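Learn > Money and Markets > Ages 8 to 11

What Is Money, Anyway?

26 Jan 2022 | By the Jastby Young Readers desk

Print this page | E-mail to a friend

Coins, paper bills, seashells, salt, and stones bigger than your bathtub. People have used all of them to buy things!
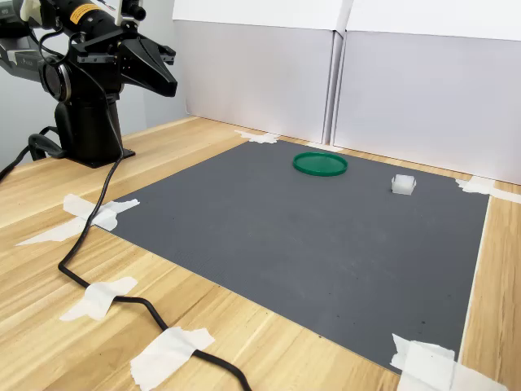

Before there was money

Imagine you keep chickens and your neighbor bakes bread. You want a loaf. Your neighbor wants eggs. Easy! You swap, and everybody has breakfast.

Swapping one thing for another is called barter. People still do it all the time. If you have ever traded a granola bar for a bag of grapes at lunch, you have bartered.

Now make it a little harder. You still want bread, but your neighbor is sick of eggs and wants a pair of socks. So you have to find somebody who has socks and wants eggs, then carry the socks back to the baker before the bread is all gone. And what if you want something big, like a cow? How many eggs is a cow? What if the farmer only wants half that many eggs today - do you get half a cow?

You can see how a whole morning could disappear this way. Money lets you sell your eggs to anyone who likes eggs, and then buy bread from anyone who bakes it.

What makes good money?

Almost anything can be money if enough people agree to take it. But some things work much better than others. Try paying with strawberries. They are lovely on the first day, squishy on the third, and after a week you would not want them in your pocket.

Good money needs to last. It should be hard to fake, and there can't be so much of it lying around that anybody can scoop up a bucketful. (If leaves were money, every kid with a rake would be rich, and the stores would start asking for a whole truckload of leaves for one pencil.) It also helps if you can split it up. One dollar can be traded for four quarters or ten dimes, and it is still worth a dollar when you add it all back together.

Shells, salt and beans

Cowries are small, shiny, rounded sea snail shells, and they were used as money in parts of Africa and Asia for a very long time. They are tough, they are pretty, and you can put them on a string. In ancient China people even made copies of cowries out of bone, stone and bronze.

In Ethiopia, bars of salt were used for trading. Salt was precious because it keeps food from spoiling, and because food without any salt tastes pretty dull! The only trouble is that salt bars and rain do not get along.

The Aztecs, in what is now Mexico, used cacao beans for small purchases. Those are the beans that chocolate is made from. So yes, their money could be turned into a drink. Some sneaky people took the insides out of the beans, filled the empty skins with dirt or other stuff, and tried to pass them off as real ones. Fake money is a very old trick.

The giant stones of Yap

This is our favorite part!

Yap is a group of islands in the western Pacific Ocean. The people there are famous for their stone money, called rai. Rai are big discs of limestone with a hole in the middle, like enormous gray donuts. Some are small enough to pick up. The largest are taller than a grown-up and weigh more than a car.

There was no limestone like this on Yap. To get it, people sailed across the open ocean to the islands of Palau, carved the stones there, and brought them home by canoe or raft. It was slow and dangerous work, and that was part of what made each stone valuable. A rai with a brave story behind it could be worth more than a bigger one that was easy to get.

How do you spend something that heavy? You don't have to move it. When a stone was given to somebody new, it could stay right where it was, leaning beside a path or in front of a house. Everyone in the village simply knew who the new owner was.

There is even a story about a stone that sank to the bottom of the sea in a storm on the way home. People agreed that it was still down there and that it still belonged to the family, so it still counted. The family could be rich with a stone none of them could see!

Rai are still given on Yap for important things like weddings and making peace. For groceries, people use U.S. dollars.

Coins and paper

Some of the first coins we know about were made in Lydia, a kingdom in what is now Turkey. They were little lumps of a gold and silver mixture with a picture stamped into them. The stamp was a kind of promise. It told you the coin was real and how much metal was in it, so you didn't need to weigh it every time you bought an onion.

Coins have one big problem, and you know it if you have ever carried a full piggy bank down the stairs. They are heavy! Merchants in China began leaving their coins somewhere safe and carrying paper receipts. After a while people traded the receipts themselves, and the government started printing its own. That was the beginning of paper money.

Today's U.S. bills feel different from notebook paper because they are made of cotton and linen. That is why a dollar can sometimes go through the washing machine and come out just fine.

Money you can't touch

When a grown-up taps a card at the store, no coins fly through the air. A computer at the bank takes a number away from one account and adds it to another. If you think about it, that is a lot like the stones of Yap. Nothing heavy has to move, but everybody agrees on who owns what.

Try it: open the Meltcombe Market

You can invent your own money at home or in class. Our pretend town is called Meltcombe, and its money is the hudum. (We just liked the sound of it. Pick any word you want!)

1. Cut out 30 small pieces of paper and draw your own design on each one. Make it tricky to copy.

2. Share the hudums out evenly.

3. Set up shops. Sell drawings, paper planes, jokes, or the good spot on the couch.

4. Play until everybody has bought something.

5. Now make 200 more hudums, hand them all out, and play again. What happens to the price of a joke?

When there is suddenly much more money but the same number of things to buy, sellers usually ask for more. Grown-ups call rising prices inflation. In our second round, a knock-knock joke went up to 35 hudums, and it wasn't even a very good joke!

Words to know

Barter: swapping things without using money.

Rai: the stone discs of Yap.

Inflation: when prices go up over time.

Account: a record of how much money you have at a bank.

Print this page | E-mail to a friend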